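Hudcombe Recipe Cards -- README

Plain text copies of the old Hudcombe bakery recipe cards. 141 cards, typed up by Kátia Araújo and Pauline Birkett. One file per card, named by card number.

Fields: title, oven, tin, method, notes. Weights left in ounces, as written. Blank field = blank on the card. Spelling kept, even the bad ones.
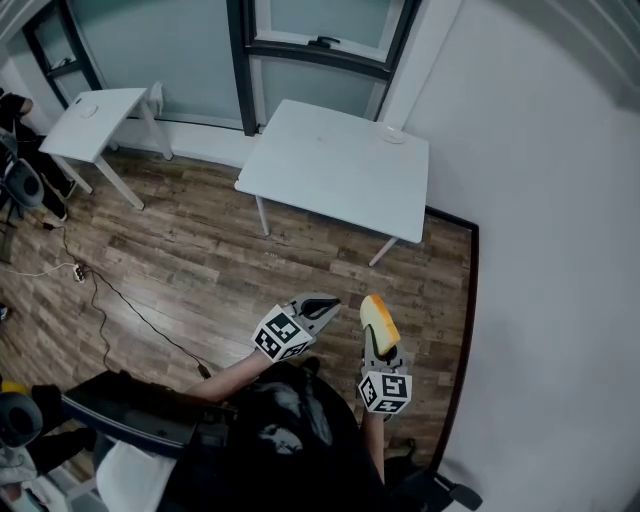
Known problems

- Cards 2 and 5 are the same sponge, diferent oven times. Kept both.
- Water damage on more than 40 cards, gaps marked [?]
- "Bellamy mix" never explained anywhere. Probly a flour blend -- tell us if you know.

To do

Index by tin size. Split out the icing notes. Pauline still has the Christmas cards to check.

Last update: November 13, 2019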